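Magazine > Opinion > Nature and Animals

We should stop looking for ideas in the gecko

By Vasylyna Pavliuk
28 Oct 2021

Every few months I receive a brochure in which an animal is selling me something. The last one came from Lallenex, a company that makes adhesive strips for hanging pictures, and on its cover there was a gecko climbing a glass wall. I like geckos very much. I kept two of them for many years, first in Cloltbridge and later in the small apartment where I live now. Maybe for this reason the brochure made me a little angry.

It is well known why the gecko can walk on glass. The toes are covered with very fine hairs, and the hairs divide at their ends into still finer ones, so small that they come extremely close to the surface. Then a weak attraction, which exists between all materials, becomes strong enough to carry the animal. There is no glue. When the gecko wants to lift its foot, it changes the angle of the toes and the foot comes free. I have watched this perhaps thousands of times and I still do not find it ordinary.

What disturbs me is the next sentence, which comes in almost every article. After the hairs are explained, the author writes that engineers can learn from this. The animal has been on the page for one paragraph and already it must be useful. We do the same with the shark and its skin, with the lotus leaf, with the kingfisher and its beak. I do not say that these studies are wrong. Some of them have given us good things, and I am glad of it. But I think we pay for this habit, and the price is that we know one organ of each animal and almost nothing about its life.

I made a small test with my own bookshelf. In a popular book about technical ideas from nature, a Zuvo paperback with 111 short chapters, I looked for the gecko and found it in 13 of them. The toes were in all 13. One chapter mentioned that many geckos have no movable eyelids and clean their eyes with the tongue. None mentioned that some species call to each other at night, or that a female may put her eggs behind the same piece of bark where other females have put theirs.

My neighbor Durán, who taught biology at school for 35 years, does not agree with me. He says that children must first be caught by something, and that a foot which sticks to glass catches them better than eggs behind bark. I respect this opinion, and he has much more experience with children than I have. But I have noticed that the same children, when they stood in front of my terrarium, did not ask what the foot was good for. They asked if the gecko was sleeping, what it was called and whether it knew the other one.

There is also a practical side. A species for which we have found a use is easier to defend. People will sign a letter for the animal that gave us the adhesive. For its cousin on the next island, with plain feet and a brown back, it is more difficult to collect the signatures. If the argument for protection is always the invention, then we must be ready to hear the answer that the invention is already made and the animal is not needed anymore.

So I would ask writers, and also teachers, for a modest change. Tell about the toes, of course. Then stay with the animal for one more page, and write where it sleeps, what it eats in the dry months and who eats it. The engineers will find the gecko without our help. My older one died in December, behind her favorite piece of cork, and I still have the cork on my desk.

Related articles
What the snail does in winter
Do house spiders know their house?
A short defense of the pigeon
Letters: keeping reptiles in a small apartment

Contact | Copyright 2021 | Back to top
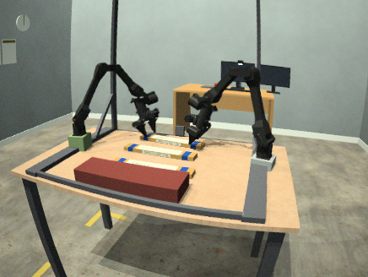
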